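Print this page | E-mail this page

Tableware and Work Table Check, Nunness Room 41

Form 407, with the checker's comments

1. Bowls nested, rims free of chips. PASS. The form says "stack neatly," and I still don't know what would fail that.

2. White container standing upright, nothing in the bottom. PASS. Why this needs its own line is beyond me.
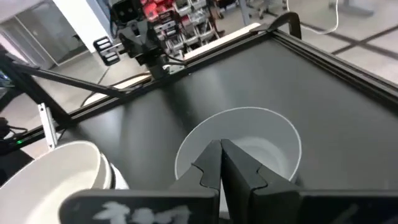

3. Stack height limit of 8 bowls. PASS, though the limit came from Kokkonen with no reason attached. I have asked twice.

4. Table surface free of scratches. NOT RATED. A matte black top hides plenty. Run a hand over it before you sign.

5. Plank lies flat, no splinters on the long edges. PASS WITH COMMENT. I would like to see the edges sanded before September.

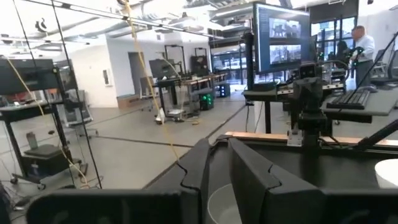
6. Walkway by the desk clear. PASS on the day. One visit proves very little.

7. Bowls rated for a 300 gram load. NO RATING GIVEN. Ernevach sent a leaflet. A leaflet is no test.

Reader comments (3)

Item 4 has been "not rated" on every form I've read.

Our bowls chip under the rim, where no one looks. Turn them over.

Does Elteck still sell the shallow ones?

Last updated: Friday, June 1, 2018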